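Home | Guides | Packing and posting | Spares | Contact

Reading time: 4 minutes

Section 3: Making up the Storkby carton

I've written this the way I'd tell you if you were standing next to me, so forgive the rambling. The Storkby is the small brown carton we use for nearly all our orders. It comes flat, it has more flaps than you'd expect, and Aarti Dixit has promised me a proper drawing by July. Until then, you've got me.

Before you start

1. Clear yourself a smooth, flat surface, bigger than the blank in every direction. A kitchen worktop is grand. Give it a wipe first, as crumbs get into the creases and you'll be cross about it later.

2. Take one blank off the pile and lay it down on its own. Don't try to fold two together to save time (I have, and I got two wonky boxes).
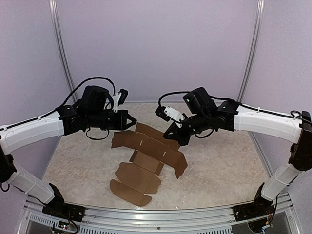 3. Turn the blank until the end with the two rounded tuck flaps is on your right. The narrow panel then sits on your left, and the long flap points towards you. If yours looks like a mirror image of that, flip it over.

Note: the part number for the blank is 213. The 60 is a bigger carton altogether and has its own section.

4. Check the slots. They're small, and now and then one still has its bit of card in it. Push it through with a fingertip or the blunt end of a pencil – never a knife.
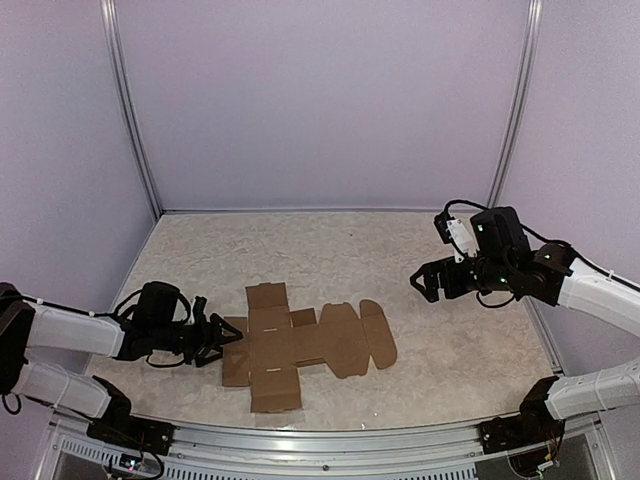 5. Run your thumb along every crease, then bend each panel up and let it drop again. I know it feels like faffing about, but a crease that's been bent once folds so much more easily the second time!

Folding

6. Start at the back. Stand the back panels up and hold them at the sides, one hand each side, low down. Leave the front panels lying flat for now.

Caution: card edges can cut. If you're doing a whole pile, wear thin gloves. Ningsih Kwok swears by the gardening sort, which I find too clumsy, but suit yourself.

7. Keep the walls upright while you bring the next panel in. You'll have one corner that wants to spring open, and it's usually the left one on mine. Pinch it at the top and wait a second before you let go.
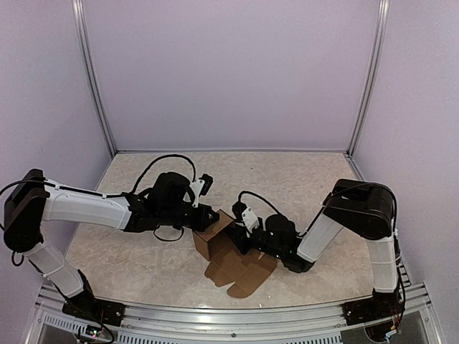
If it does spring open, don't force it. Lay everything flat, go over that crease again and have another go. Forcing it buckles the wall, and a buckled wall never quite goes straight.

8. Tuck the rounded flaps in last. They should slide down the inside with a gentle push. If they catch, look for a side panel that's leaning inwards.

9. Close the top and press down on it lightly, close to the edge first and then towards the middle. Use flat fingers – a poke will leave a dent.

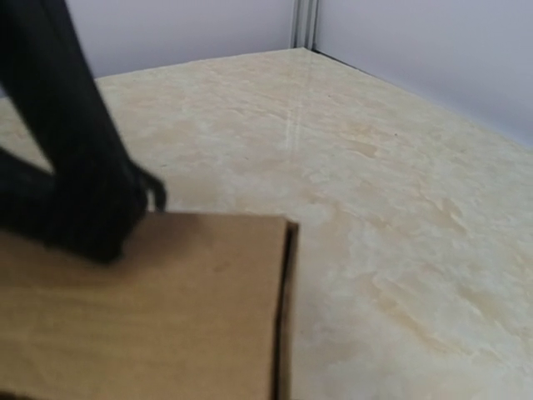
Have a feel along the seam where the top meets the side. A slight waviness is fine and the tape will pull it in. A gap you can get a finger into means going back to step 8.

10. Tape along the seam with one strip, and put the carton to one side with the top facing up.

Spoilt blanks go in the paper recycling, flattened. For more blanks, ask Gangadharan Menon and quote part number 213.

Next: Section 4, Padding and labels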